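Last updated: Wednesday

So I've been spending my evenings at Pivwood driving a pair of robot arms by remote, and my shoulders would like a word. You put the gloves on, the hands copy you, and every run gets saved so the robot can learn the job later. We're up to 64 keepers. Kanivell (that's our name for the project, don't ask me how to say it) wants 295.
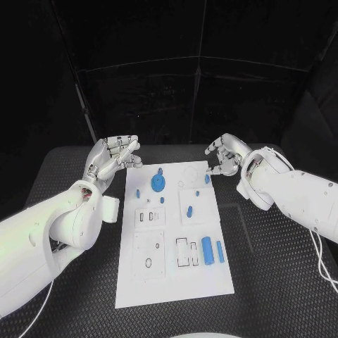 The first few nights I rushed everything. I'd swoop in, grab, miss, grab again, and all that flailing went straight into the recording! Now I move like I'm underwater. The little blue pegs are the worst because I can't feel them at all, so I go by eye and hope. 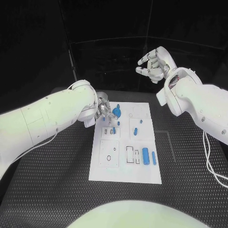

Slow is fine but don't freeze, Oranuch Rungrueang told me over the headset, or it'll learn to freeze too. She was right. I watched my old runs back and there were these long pauses where I was just thinking. I tossed 2 of them on the spot and probably should have tossed more.

What helps me is picking one hand to do the work and parking the other one somewhere high. I still forget and scratch my nose with the parked one.

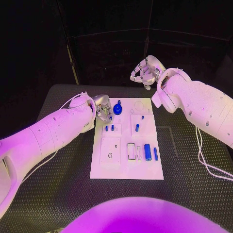 Left hand on peg duty, right hand up and out of the way.

Using both hands together is a whole other thing, and I'm only getting decent at it this week. 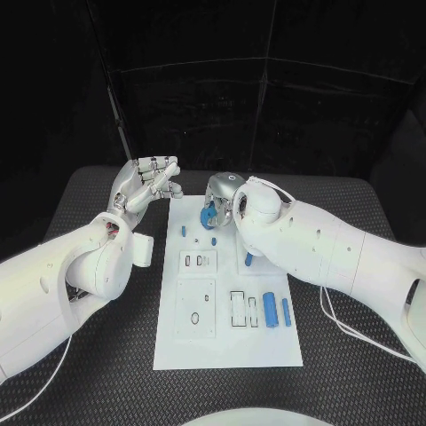

Leclerc commented: We got to 80 runs on ours before I stopped overshooting with the right hand. Try lowering your chair, it changed everything for me.

Okay, chair goes down tomorrow. I'll report back.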